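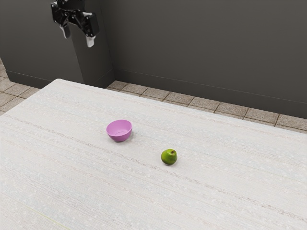

**Figure 2.** Pink-purple bowl and green pear on a pale table (computer rendering).

## 4. Where the fruit lives

I came into this study thinking I'd be writing about shopping. The waste literature I grew up on is full of shopping – the two-for-one bag, the optimistic Saturday-morning haul at the market, the list left on the bench at home – and I had a whole coding scheme ready for it. Then the kitchen diaries started coming back, all 185 of them, and people kept writing about bowls. Who put what in the bowl, what wasn't allowed in the bowl, why the bowl had moved to the top of the fridge over summer. So I've given the bowl (and the places that compete with it) a section of its own, and the shopping material has been squashed into Section 5.

### 4.1 The bowl as a waiting room

Most fruit comes into the house not quite ready, or at least the diarists talked about it that way. Pears were the clearest case by a long way. Nearly everyone who wrote about pears wrote about waiting for them, and there's a lovely fretful tone to those entries that you don't get with apples. One diarist in the Zudico group described pressing a pear near the stem every morning before work and putting it back each time with "not yet, mate". Another gave up on the whole business and stewed hers hard.

I started calling this use of the bowl the waiting room, and the name stuck in our coding meetings even though Petro Romaniuk never liked it. His objection was a fair one. A waiting room suggests somebody is going to call your name, and in plenty of these houses the fruit was put out to ripen with no particular eater in mind. Petro wanted "holding space". We argued, I won, and I've regretted it a bit while writing this up, as the diaries with the most fruit thrown out were often the ones where no one in the house seemed to own the decision. A pear that belongs to everybody can sit there a long time.

What people used to judge readiness varied a lot. Touch came first for pears and avocados, smell for mangoes and rockmelon, and colour for bananas, where the whole family tended to have strong opinions. Colour was a bit of a trap with pears. Several diarists had grown up with varieties that go yellow as they soften, and when a green one stayed green they left it alone until it had gone brown at the core. Hường Cao picked this up in the follow-up interviews and went back to ask about it properly, and I'm so glad she did! People remembered the pear tree in the yard, or the one brand of tinned pears their nan bought, and that was the pear in their heads when they were looking at the supermarket one.

### 4.2 Rules about sharing

The second thing in the diaries was rules. I hadn't asked about rules. The diary booklet only asked people to note what fruit came in, where it was put and what became of it, in whatever words they liked, up to 200 a day. The rules turned up in the margins, usually in a different pen.

Bananas were the usual suspects. Some households hung them on a hook, some kept them on the microwave, and one kept them in the laundry with the door shut. The reason given was always ripening, and people knew the word ethylene or at least knew there was a gas involved. But the rule had often outlived the reason. In one house the bananas were banished from the bowl to protect pears that the family had stopped buying years ago. When Hường asked about it the father laughed and said it was just where bananas went.

Lemons had the opposite treatment. They were allowed anywhere, and they seemed to count as half fruit and half ornament. A few diarists didn't record their lemons at all, and we only found out about them when we did the home visits. I've left lemons out of the disposal figures for that reason, and the table in Appendix B says so.

Then there's the question of who eats first. Share houses and families differed here in a way I think is worth following up. In families, the softest piece tended to go to a parent, quite often a mother, who'd describe eating it standing up at the sink so it didn't go to waste. In share houses the softest piece tended to stay put. People were wary of taking the last good pear and equally unwilling to take the worst one, and so the middle of the pile went down while the edges stayed. Ruairí Ó Conaill has lived in more share houses than the rest of us put together and was delighted to see it in data.

### 4.3 The fridge, the bench and the window sill

The bowl does have rivals. The crisper was the main one, and it behaved quite differently in the diaries. Fruit in the crisper lasted longer but was written about less, and when it was written about it was often as a discovery ("found 2 nectarines under the celery"). I read a lot of these entries as small confessions. People felt worse about fruit lost in the fridge than fruit lost on the bench, even when the amount was the same, and I don't have a tidy account of that. Some of it may be money. The fridge is where you put things you mean to look after.

Window sills were mostly for tomatoes and stone fruit, and I've followed the diarists in treating tomatoes as fruit only when they did. Arūnas Krūmiņa, who did the coding checks, will tell you this was the single most annoying decision in the project. We disagreed on tomato entries more than on anything else, and in the end we each coded the lot separately and sat down with the mismatches over a very long lunch.

Earlier diary work, going back to the Nundico kitchens study of 2000, treated storage as one step in a line that runs from shop to plate. I'd now draw it with a good deal more wandering in it. Pears went from bowl to fridge and back to the bowl, then off to work in a bag, then home again slightly bruised. One did that trip for most of a week in April and its owner recorded every leg of it. The booklet had one box for "where was it put", and she'd ruled extra lines into it with a pencil to fit everything in. We've since redesigned that page, and the new version, with room for each move, is in Appendix C.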